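Skolar > Cables y carga > Cables para móvil > Wumlow

Publicado en septiembre, por Doina Todorova

Cable de carga Wumlow, negro

El cable Wumlow es un cable delgado para cargar el teléfono en la mesa de trabajo, en la cocina o al lado de la cama. Lo tenemos en la tienda en un solo color, negro, y en dos largos. Es un producto sencillo y queremos explicarlo de manera sencilla, porque muchos clientes nos escriben antes de comprar con las mismas dudas.

El cable es flexible y se puede dejar sobre la mesa con una curva amplia, sin doblarlo fuerte. Recomendamos que la regleta quede a un lado y el teléfono en el centro, a mano. Antes de conectar, tome el teléfono por los lados, con la pantalla libre, y mire dónde están los botones, para no apretarlos cuando entra el conector. Si usa funda, compruebe que la abertura de abajo es bastante ancha.
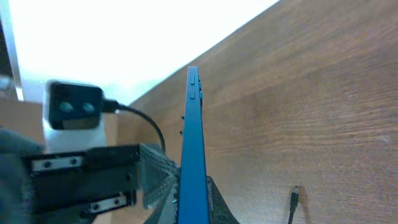
Teléfono azul de canto, con los botones laterales a la vista. 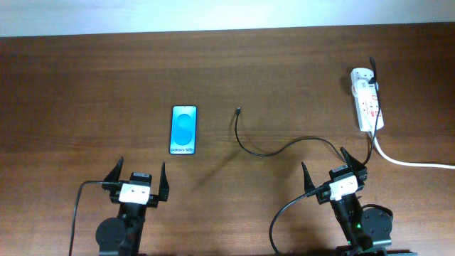
Datos del producto

Color: negro
Largo: 1 metro o 2 metros
Referencia: 245 (corto), 277 (largo)
Contenido: un cable. El adaptador y la regleta se venden aparte.

Cómo elegir el largo

Para una mesa con la regleta encima, el corto es suficiente. Si la toma está en la pared o debajo del mueble, mejor el largo. Mi compañera Zinhle Sithole prefiere siempre el largo, y yo el corto, así que en esto depende de la costumbre de cada uno.

Cuidado del cable

Para desconectar, tire del conector y no del cable. No lo enrolle muy apretado alrededor del adaptador. Si el conector tiene polvo, límpielo con un paño seco, siempre con el cable desconectado de los dos lados.

Envío y cambios

Los pedidos salen del almacén de Maluleke en 4 días laborables. Si el largo no le conviene, tiene 8 días para pedir el cambio, con el cable en su bolsa original. Las preguntas sobre cambios las contesta Lerato Adams por el formulario de contacto; por favor, escriba la referencia en el mensaje.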